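Why Does Bread Go Stale?

A question for anyone who has ever bitten into old toast and regretted it 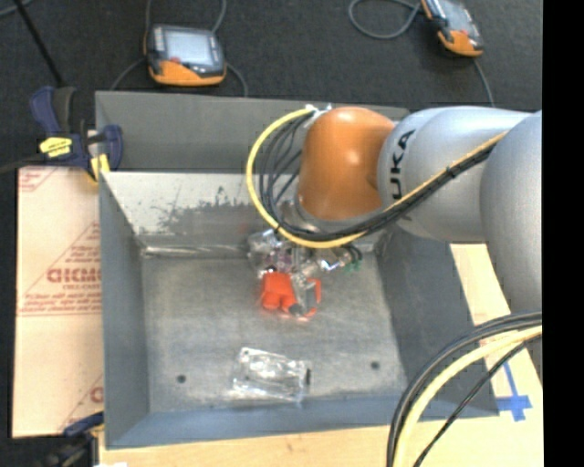 Leave a slice of bread on the counter overnight and by morning it feels like the cover of a library book. Ask a grown-up what went wrong and you will probably hear, "It dried out." Grown-ups say this with great confidence. They are about half right.

To see what the other half is, we need to go back to the dough.

Flour is mostly starch. Starch comes in tiny grains, much too small to see one at a time, and inside each grain the starch is packed in neat rows, like chairs in an auditorium before the school concert. Bakers add water, but cold water doesn't bother the rows very much. Then the dough goes into the oven.

Heat changes everything. The grains soak up water and swell, and the neat rows fall apart. Now the starch is a soft, floppy tangle with water tucked into all the gaps. Scientists call this gelatinization, a word that takes longer to say than a roll takes to eat. It is the reason fresh bread is squishy.

Then the bread cools, and the starch starts to miss its rows.

Very slowly, bits of it line up again. As they do, they get stiff, and some of the water moves away from where it was doing the most good. The soft part of the bread turns firm and crumbly. This even happens in a sealed bag, where hardly any water can escape. So a stale loaf can weigh almost the same as a fresh one. The water is still in there, sulking in a different spot.

Meanwhile the crust does the opposite. It starts out crisp and dry, then takes in water from the middle and goes chewy. Bread manages to get too hard and too soft at the same time, and you have to admire the effort.

What about the fridge?

Many people put bread in the refrigerator to keep it fresh. This is a kind thought and a bad plan. Starch lines up faster when it is cold, so bread in the fridge goes stale sooner than bread on the counter. It does grow mold more slowly, if that cheers you up.

The freezer is different. In there the water freezes and everything more or less stops moving. Frozen bread can wait for weeks.

Can you fix it?

Yes, for a little while. Heat loosens those rows again, which is why toast made from tired bread can be soft in the middle. Eat it soon, though. When it cools down, it goes right back to sulking.

Try it yourself

You need three slices from the same loaf and three bags that close. Put one bag on the counter, one in the fridge and one in the freezer. Wait two days. Let all the slices come to room temperature, then press each one gently with a finger and write down which springs back best.

Tuva Aasen, age 10, tried this in her kitchen and reported that the fridge slice "felt like a sponge that gave up." Her brother ate the freezer slice before she could write anything down, so she had to start over.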